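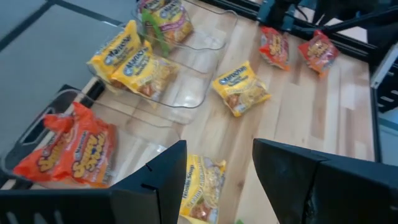
# Visit report: Jeltari open day, Grendmont

Jeltari opened its new team facility at Grendmont to visitors for one day in July, between 10:00 and 16:00. The organisation runs squads in three competitive titles and has until now worked out of rented offices and players' own homes. I attended the 11:30 tour, which was led by the facilities manager, Ikechukwu Oyewole. The notes below cover the parts I was able to inspect. The broadcast control room was shown through a window only.

## Building and access

The site is a former printing works on two floors. The ground floor holds the practice rooms, the stage and the control room. The upper floor holds offices, a kitchen, a review room and a quiet room. There are no bedrooms. Oyewole said the team house model had been considered at the planning stage and dropped, and that players now rent flats within walking distance.

Step-free access is by the rear entrance. The front entrance has two steps and a heavy door. A lift serves the upper floor but was out of use during the visit, awaiting a part. Visitors who could not take the stairs were offered a later slot in August.

## Practice rooms

There are five practice rooms. Each has a single row of desks facing a wall, with a coach's position behind. The desks are fixed to the floor and adjust in height by hand crank. Electric desks were tried first, but the motors caused faint vibration at the mouse surface when a neighbour changed height.

All monitors are set to the same height and distance markings used on the stage, so that a player moving from practice to match does not have to reset anything. The markings are strips of tape on the desk edge. Players are allowed to deviate, but the deviation is written on a card kept at the desk and copied to the stage crew before a match.

The PCs are not in the practice rooms. They sit in a rack room at the end of the corridor and are connected by fibre extenders. This keeps heat and fan noise away from the players. The practice room I sat in was noticeably quiet with all machines running. The drawback is that a player who needs a USB device swapped at the host end has to call a technician. Oyewole said this happens more often than they had planned for, mostly with audio interfaces.

## Network

Two lines enter the building by separate routes from separate providers. Failover is automatic for the offices and manual for match traffic, on the grounds that a brief drop during a match is better handled by a pause than by an unannounced change of route. Practice traffic is kept on its own segment. Guest wireless is switched off on match days.

I asked whether there was a local server for scrims. There is one, but it is used for only one of the three titles, as the other two do not permit teams to host their own.

## Stage and seating

The stage takes two teams of five, facing the audience at a slight angle. Fixed seating is provided for 196, with a licensed capacity of 242 including standing room at the back. The sightlines from the outer seats in the first two rows are poor: the side screen is too steep to read and the main screen is partly hidden by the lighting truss. From the fifth row back there is no difficulty.

The player booths have been left out. Sound isolation relies on headsets with white noise over in-ear monitors. During the demonstration match the crowd was small and no conclusion could be drawn about how this performs with a full hall.

Cooling on the stage comes from floor vents behind the desks. It was effective at desk level. The upper rows were warm by mid-afternoon.

## Review room

The review room was the most useful part of the visit. It has one large screen, a second screen for the map and a simple recording system called Irnatano, written in-house. It takes the replay file, the team voice channel and the coach's notes and lines them up on one timeline. The coach presses a single button during play to leave a marker, and fills in the text afterwards.

Only the last 200 sessions are kept. Older ones are deleted unless a coach has flagged them. The software is not for sale and there are no plans to release it. It does not yet handle matches with a technical pause correctly: the voice track continues and everything after the pause has to be shifted by hand.

## Hire

The stage and two of the practice rooms will be available for outside hire from the autumn, on days without home matches. A rate card was promised but had not been printed. Hire includes one technician. Hirers may bring their own peripherals but not their own PCs. Outside catering is not permitted in the practice rooms.

## Points to follow up

- Rate card and cancellation terms.
- Date the lift returns to service.
- Whether the truss will be raised before the first public match.
- Whether the rack room can accept a hirer's capture machine.

Parking is limited to the yard behind the building and was full by 11:00. The station is a twelve-minute walk, signposted from the second roundabout only.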